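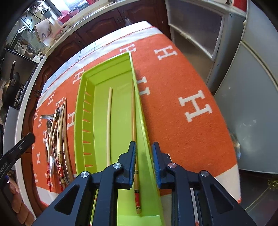
Two chopsticks in the green tray, one plain and one with the red and gold pattern.

Mismatched chopsticks – can I fix this, and how do I look after the good ones?

Posted by Nerea Bermúdez in Kitchen & Table

Hi all! I have fallen completely in love with eating with chopsticks over the last year and my drawer shows it. I started with the ones that come with takeout, then my sister gave me a few pairs with printed ends, then I found a shop in Drirncombe that sells singles out of a jar by the register (dangerous for me). Now I'm having seven people over for a noodle night in November and I went to put pairs together and it's a mess. Lots of odd ones. Some are longer than others, some have a bit of a curve, and on a few the printed part is starting to look dull.

So a few things I'd love help with:

Does it matter if the two sticks in a pair are different lengths, or is that only a looks thing?

Can a curved one be straightened?

How do you wash the printed ones without losing the color? I've been putting everything in the dishwasher, please be kind.

And is there anything I should do to plain wooden ones before using them? A coworker said oil but she couldn't remember which kind.

Thanks so much, I'm really excited about this dinner!

Nilton Quispe
Posted 4 hours later

What a fun dinner! I eat with chopsticks most nights and I've made a few pairs myself, so I'll take these in order.

Length: yes, it matters more than you'd think, mostly for beginners. The tips need to meet. If one stick is longer you can still line the tips up and let the extra length stick out the back of your hand, and plenty of people eat that way without noticing. The bigger trouble is weight and thickness. A fat stick with a thin one feels odd all through the meal and you'll be chasing peanuts around the bowl. Lay them all out on a towel, sort by thickness first and then by length, and I bet you find more good pairs than you expected. They don't need to match in color at all. I think a mixed table looks great!

Curve: a small one can be worked with. Hold the bent part over the steam from a kettle (use tongs, steam burns are nasty), then press the stick flat between two cutting boards with something heavy on top and leave it overnight. Sometimes it comes out nice and straight and sometimes it creeps back in a week. Only do this with bare wood or bamboo. Steam can lift the finish on a printed one and then you've traded one problem for a worse one.

Washing: out of the dishwasher, please :) Warm water, a little dish soap, a soft sponge, wipe from the top down to the tip. Don't leave them standing in a sink of water. Dry them with a towel right away and then let them lie flat in the open for a while before they go back in the drawer. Mine used to go in a tall cup tips down and the tips got dark and fuzzy. Flat is much better.

Oil: food-grade mineral oil on bare wood, very thin, rub it in with a paper towel, wait a few hours, wipe off whatever is left. Walnut oil is nice too, but ask your guests about nut allergies first. Skip olive oil, it goes sticky and starts to smell. Leave the printed ones alone. If a tip feels rough, a few strokes with very fine sandpaper (I use 1,000 grit) makes it lovely and smooth, then rinse and oil. Don't start with 60 like I did my first time, I turned a good chopstick into a toothpick.

Throw out any that have cracks or where the coating is flaking off near the tip. You don't want to be eating that.

Rosalía Villanueva
Posted the next morning

just buy a new set, they're cheap and everybody gets the same ones. life is short

Cayetano Carretero
Posted the next evening

Nilton covered nearly everything, so only a couple of things from me. For noodles I'd give your guests the plain wooden ones and keep the shiny printed ones for dumplings and such. Noodles slide right off a slick tip, and a slightly rough bamboo one grips so much better. If all you have is slick ones, look for pairs with little grooves near the end.

For people who are new to it, put out forks as well and don't make a thing of it. I did a dinner in Skundthorpe last winter where I hid the forks as a joke and my poor uncle was still on his first bowl when we'd cleared the rest.

Also, chopstick rests! You can fold them out of paper in a minute, or use smooth pebbles that have been well scrubbed. They keep the tips off the tablecloth and they look so cheerful in a row.

Nerea Bermúdez
Reply

Thank you! Sorted by thickness last night and got far more pairs than I'd hoped. Two are lying between cutting boards with a Dutch oven on top as I type. Nilton, does it matter which way the curve faces when you press it?

Nilton Quispe
Reply

Hump side up, so the weight pushes it down. Have a great dinner!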